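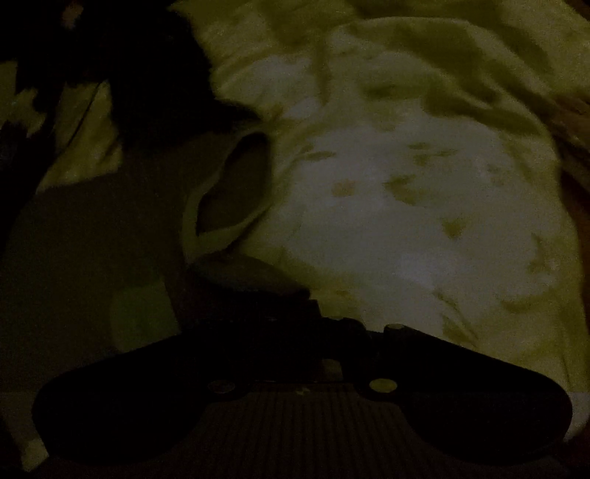
Ticket 2053 — Hand-held gripper, tracking lost during cloth demonstrations
Project: Zerkmont
Site: Ornedia
Opened: 27 Aug 2019
Status: waiting for retest

Problem
I record demonstrations of grasping a fold in printed fabric. In dim light the position track jumps when the gripper comes close to the cloth. From the last batch of 30 demonstrations, the Nillow converter refused seven with the message "pose gap too long". The same tool gives no refused files on the box task.

What I tried
1. Restarted the recorder and made the calibration again. No change.
2. Changed the cable between the tool and the recorder. No change.
3. Moved the hand more slowly in the last part of the approach. The gaps became shorter, but they are still there.
4. Raised the allowed gap to 100 ms. More files pass, but in the replay the arm makes a small jerk before it closes, so I put the old value back.

Reply from Atallah support
Please do not change the gap limit. Your log shows a long exposure time, and this usually means blurred images. The pattern on the cloth is also soft and bends with the folds, so the tracker has few fixed points when the cloth fills the view. Please add a lamp from the side, lock the exposure, and start each demonstration farther back, with the table edge visible.

Update
Lamp is ordered. I locked the exposure today and the picture is now too dark for labeling, so I returned it to automatic until the lamp comes. Question — must I record the seven refused demonstrations again, or can the converter cut them before the gap? The firmware is still the one from March.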